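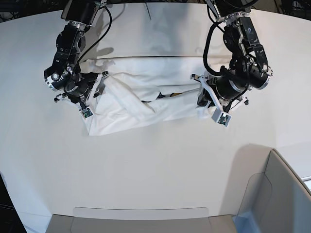 Eltgate parking permits: has anyone had a straight answer?

mbeddoe_eltgate
The city put permit-only signs on our block in June. No letter, no hearing that I know of. When I called, the clerk told me the notice was "posted at the usual place," meaning the board inside city hall. My street has a lot of night shift workers who can't get there during office hours. Two neighbors have already been ticketed. I'd like to know who signed off on this and whether it can be undone.
Mererid Beddoe

gravelpit16
It was in the council packet. Item 16, near the end. You have to scroll past the sewer bonds to find it.

mbeddoe_eltgate
I read the packet. Item 16 says "curb management adjustments." It doesn't name a single street.

tromeck_road
The street names were in the attachment. I agree the title was bad, but let's not call it secret. People on Tromeck Road asked for permits for years. The commuters were leaving cars in front of our driveways from 7 a.m. on.
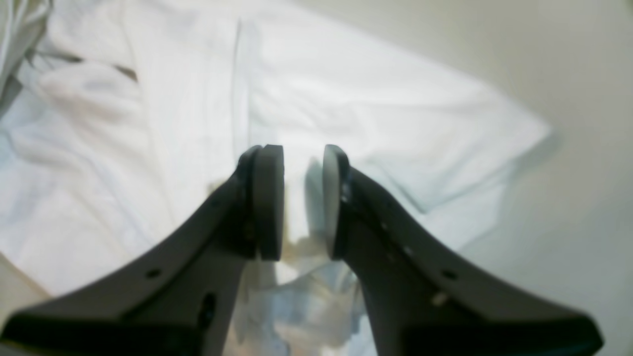 And the permit costs less than one ticket. I paid mine and moved on.

gravelpit16
Cost isn't the complaint. The rule in the city code is written notice to every address on the affected block. Ordinance 1709, second paragraph. If they skipped that, the signs shouldn't be up.

tromeck_road
1709 covers zoning changes. Parking is under the traffic section and the traffic section only asks for a posting.

ecetinkaya
I was on the old parking advisory board, so a correction for both of you. 1709 was amended to cover "any standing restriction on residential use of the street." Whether permits count was argued over and never settled. The city attorney at the time said yes in a meeting. I don't know if it was ever put in writing.
Ertuğrul Çetinkaya

skidik_fan
So the council gets to pick whichever reading it likes. Same as with the Skidik lot, when they sold it first and took comments after.

tromeck_road
The Skidik sale had two public hearings. I was at both.

skidik_fan
Both after the vote.

tromeck_road
One was after the vote. Check the minutes.

mbeddoe_eltgate
Can we stay on the permits please. Ertuğrul, who would have the attorney's opinion if there is one?

ecetinkaya
City clerk. File a records request and ask for all legal opinions on 1709. Keep it to that one ordinance or they will tell you it's too broad.

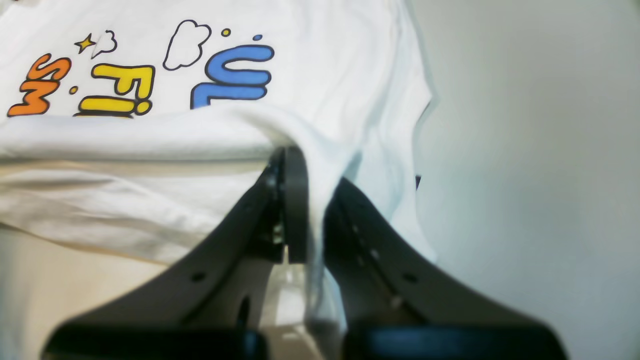

White T-shirt with the cartoon lettering

mbeddoe_eltgate
Thanks. Sending it tonight. I'll also ask for the mailing list, if there was a mailing.

gravelpit16
Ask for the contract with Aydoğan too. They make the signs and run the permit website. I heard 3000 a month but have not seen the paper.

tromeck_road
Then maybe don't post the number until you have.

gravelpit16
Fair. I'll wait for the contract. I still want to see it.

Contact the moderators | © Eltgate Neighbors Forum | Back to top
We use cookies to keep you logged in. By using this site you accept our cookie policy.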